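Apr 23, 2019

Parts day. Third pass on the white set, the Linmont batch. Printed pieces all out on the black table so I can go through them before anything gets packed for Gotstead. Josefien De Haan has the older set, don't mix them, they look the same until you try to fit them.

Cone first. Base sits flat now, no rocking when I push on the rim. Old one had a lip from the first layer, sanded this one with 400 then wet 600. Still a faint seam up one side, leaving it. Recess in the top is meant to take a 5 mm pin. Pin goes in, bit snug, ok. 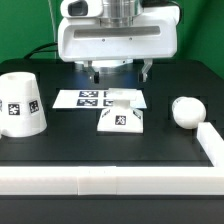 Cone at left, narrow end up, small round recess on top.

Weighed it after, 563 g. Heavier than the Dirna one by 38 g, must be the infill. Check what the slicer profile was set to, I think somebody changed the default back in September and it never got put back. Not a problem for the cone but it will be for the arch part, shipping box is rated for 1,000 g and thats with the foam.

Arch part next.

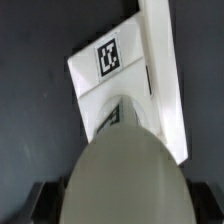 Bevels on the arch piece are the bit I was worried about, because the chamfer tool in the new version rounds things off when you don't ask it to. Left edge looks right to me. Tag on the top face is down flat, no lifted corners that I can feel, and it's square enough to the block that I won't redo it. The ridge below the tag runs straight across from the left edge with the lower section set in slightly, same as the drawing. Inside of the opening needs a pass with the round file, can feel a burr near the top of the curve. Side panel is too shiny. Nijs wants everyting matte, ask if the scuff pad is enough or if he means primer. Primer means redoing the tags so I hope not.

Spare tag sheets are in the flat drawer under the scale. Use the thin glue, the thick one leaves a ridge.

Then the knob. Ball and neck were printed separate, epoxied last night, left to cure. Twisted it by hand this morning, no play.

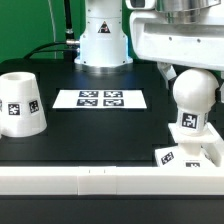

Knob on the right side of the table, ball on its short neck.

Ball is a hair off center on the neck if you roll it slowly. Maybe 0.3, didn't measure properly, calipers were in the other room. Fine for this batch I think. Make a jig for the next one.

To do:
file burr in arch
scuff test on a scrap, send to Nijs
slicer profile, put infill back
new label for the Linmont box, old one says Dirna
ask Josefien for her cone weight, want to compare

Out of 600 paper. Ordered.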